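Accueil Numéros Rubriques Auteurs Recherche
Imprimer | Envoyer par e-mail

3. Matériel et conditions d'observation

3.1. Corpus de récipients

Le corpus réunit 237 récipients alimentaires à couvercle, recensés dans les cuisines des ménages participant à l'enquête Tilusico. Chaque récipient a été décrit selon une grille commune : forme de la base, mode de fermeture, transparence des parois, marquages. Les bocaux en verre à joint séparé ont été exclus de l'analyse, leur mode d'ouverture relevant d'une autre famille de gestes. Le codage a été assuré par Maya Ghanem, puis repris en aveugle par un second codeur ; les désaccords ont été tranchés sur pièce.
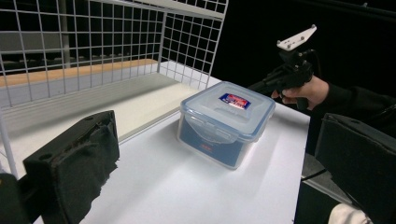

Les boîtes à rabats forment la classe la plus homogène du corpus. Leur fermeture repose sur des languettes articulées, solidaires du couvercle, qui se rabattent sur la paroi. L'ouverture suppose donc une suite d'actions locales, répétées d'un côté à l'autre, avant que le couvercle puisse être soulevé. Les couvercles à pression simple, au contraire, cèdent le plus souvent par un seul coin.

3.2. Marquages et étiquettes

La grille distingue les marquages permanents, moulés dans la matière, des marquages rapportés, imprimés sur un support adhésif. Cette distinction, reprise de l'étude Ravis, importe pour la durée de vie de l'information : l'étiquette se décolle ou se décolore au lavage, le relief demeure mais se lit mal.
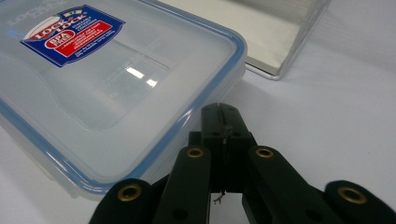
La redondance entre les deux types de marquage a été codée séparément. Elle est dite totale lorsque les mêmes indications figurent sur les deux supports, partielle lorsque seul le nom du fabricant est repris. Le second cas est illustré par la figure 2 : le nom LOCK & LOCK apparaît sur l'étiquette bleue et, en relief très peu contrasté, dans la matière du couvercle, tandis que la mention BPA FREE se lit sur l'étiquette. Les mentions en petits caractères n'ont été retenues que si elles étaient lisibles sans grossissement.

3.3. Repérage du couvercle

L'orientation d'une boîte rectangulaire posée sur un plan clair peut être difficile à apprécier lorsque le plastique est dépoli - cas fréquent dans le corpus. Trois indices ont été relevés : le contour du joint, la position de l'étiquette et les reflets.

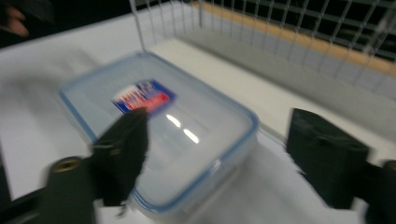 Le contour du joint a été retenu comme indice principal. Il est continu, suit les quatre côtés et ne dépend pas de la présence d'une étiquette. Sur la figure 3, le liseré bleu pâle reste discernable malgré le flou, surtout à droite et en bas, alors que le texte de l'étiquette ne l'est plus. Les reflets ont été écartés du codage, leur position variant avec l'éclairage et le point de vue.

Articles récents
Ranger les couvercles : pratiques domestiques et pertes
Le projet Mavia : inventaire des placards de cuisine
Note de lecture : l'atelier Vishwakarma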